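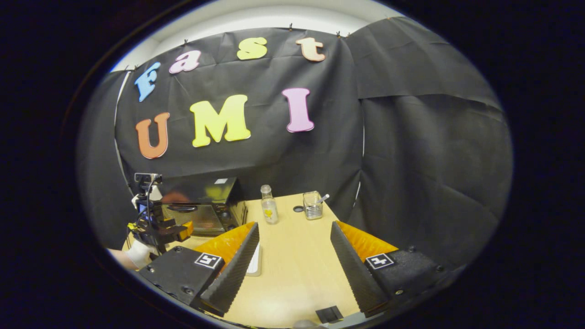
About Vinness

Vinness is a small cooking school in Grustitz for people who have a countertop oven, one table and not much else. We teach short courses, we publish free notes, and we try out small kitchen goods before we let them into a class. Most of them don't get in.

Most cooking schools have an about page full of passion. We read a lot of them before writing ours and came away unable to say what half of the schools did all day, so we will try to stick to what we do and what it costs you in time.

How we started

Demetrius Zamora spent years selling kitchen appliances in a department store. He was good at it and didn't much like it. Customers would ask whether the little oven on the shelf could really roast a chicken, and the correct reply according to the sales binder was yes. He took one home to check. It could roast a chicken if the chicken was small, if you turned the tray halfway through and if you ignored the recipe card completely.

He began writing his own cards. The early ones were mostly corrections: the dial runs hot at the low end, the timer stops short, "serves four" means four people who have already eaten. A neighbor asked for copies, then her sister did, and the first class was held the following March in a borrowed room with one oven and a long wait between batches. Fiachra Nic Giolla came to that class, complained about the wait, and now runs our schedule.

What we teach

There are 2 courses. We have been told we should offer more. We looked at what a third one would contain and it was the first two again with herbs.

The Small Oven Course covers a plain countertop oven on a plain table. You learn where the heat goes, how far from the wall the oven should sit, what fits inside and what only looks as if it fits. You bake a tray of vegetables, a loaf, and a dish of something with cheese on top. Then you bake the loaf again, since the first one is usually pale on one side.

The One Table Course is about working room. With an oven at one end of a table, you have less space than you think, and the usual advice is to buy a rack, a stand or a folding something. We are doubtful about racks. We start by having you take everything off the table and put back only what the dish in front of you needs. For a dressing, that can be a glass bottle with a lid, a cup and a spoon. People bring their own drawers full of tools to this course and a fair number go home in the same bag, unopened.

Each class takes up to 2 hours. If we finish early we stop early.

How we test things

Companies send us products. We don't ask them to, and sending one doesn't earn a mention. Whatever arrives goes on the table with the ordinary version beside it, and somebody who hasn't read the box uses both.

Some opinions we hold at present, which may change:

Glass bottles are fine for dressings and for infusing oil or vinegar with a piece of peel. Keep homemade infused oil in the fridge and use it quickly, whatever the pretty shelf in the magazine suggests. A narrow neck pours neatly and is miserable to clean. We have tried the rice trick, the eggshell trick and the little magnet trick. A bottle brush works.

Ridged glasses are easier to hold with greasy fingers. We were told they also keep drinks colder and could not find any sign of it.

Spoons are underrated as measuring tools and overrated as measuring standards. The ones in your drawer do not all hold the same amount. Check yours once against a proper tablespoon and remember the answer.

Wooden tabletops are pleasant to work on and will mark if you set a hot tray straight down on them. We have yet to see a "heatproof" finish we would trust with a tray from a hot oven. Use a trivet or a folded towel.

Oven doors with dark glass make it hard to see color on a loaf. The light inside, where there is one, flatters everything. Open the door briefly near the end and look.

We also spent most of a winter on Deter, a paste sold for baked-on grease. It did what hot water and baking soda did, in a nicer tub. The full notes are in our archive, along with the maker's reply, which was polite.

The archive

At last update the archive held 463 notes, all free to read. Some are a page long. Some are a single line, such as the one on silicone egg rings ("No."). Older notes are left up with the corrections underneath, including the one where we were wrong about parchment paper and went on being wrong for several months. Fiachra insists on keeping that one near the top.

Who pays for this

Course fees pay for nearly everything. We also rent out the room in the evenings. We carry no advertising and take no commission on anything we recommend. We did try a sponsor once, and had an oven that we were asked to call "transformative." It browned toast. We gave it back.

What we can't promise

We can't make you enjoy cooking. Plenty of our students still don't, and they eat better all the same. We can't tell you whether your particular oven is accurate without a thermometer inside it, and neither can the person who sold it to you. We don't give diet advice. We don't hand out certificates, although people ask, and we are not sure who they intend to show them to.

Visiting

You will find us on Tarigan Street in Grustitz, up one flight of stairs, with the entrance at the side of the building. Classes begin at 6:30 p.m. and the door opens at 6:15. Bring an apron if you like one, and a container with a lid for whatever you make. Tell us about allergies when you book, so we have time to change the ingredients.

If you think we have something wrong, write in and say how you tested it. Demetrius reads those letters first.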